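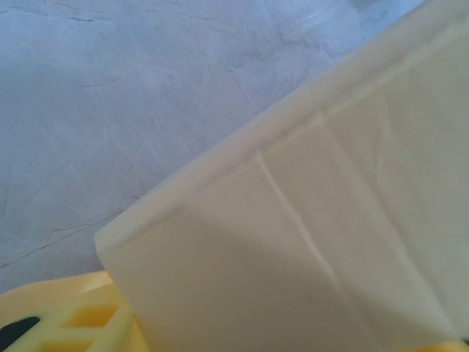 Demonstration teaching, also called programming by demonstration, is a way of giving a robot a task by showing it the movements instead of writing them out as code. A person carries out the task through the robot, the movements of the joints are recorded, and the recordings are used to build a program or to train a model that can attempt the task by itself.

Methods

In hand guiding, the operator takes hold of the arm and moves it through the task. The motors are set so that they give way under light pressure. The method needs little equipment, but the operator's hands and sleeves often get into the camera pictures, and guiding two arms at once is awkward for one person.

In remote control, or teleoperation, the operator stands or sits apart from the working arms. Commands may come from a joystick, a hand-held tracker or a second pair of arms of similar shape, known as leaders. The working arms, or followers, copy the leaders joint by joint. Folding cloth, opening boxes and passing an object from one gripper to the other are common tasks.

Workspace

Small two-armed stations usually have both arms fixed to one rail at the front of a table, with the objects laid out within reach of both grippers. Walls may be put up round the table to keep the background the same from one recording to the next. A fixed camera covers the whole table, and cameras at the wrists give a close view of whatever is being handled.

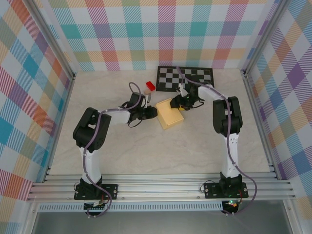
Recording

One complete run through a task is called an episode. The Rodeo collection, put together by Tamara Manole and Gonzalo Salcedo, holds 1091 episodes covering 13 tasks, most of them lasting around 5 minutes. Objects are moved a little between episodes so that the model does not learn a single fixed layout. Failed runs are marked and kept in a separate folder.

Limitations

Soft materials are hard to teach, as the same movement can leave a cloth in a different shape each time. Operators also differ in style. Julián Mateos found that mixing episodes from 2 operators who folded in opposite directions gave a model that hesitated at the first fold.

Related articles
Hand guiding
Leader and follower arms
Wrist camera
Derneo (control software)
Rodeo (collection)
Cloth handling by robots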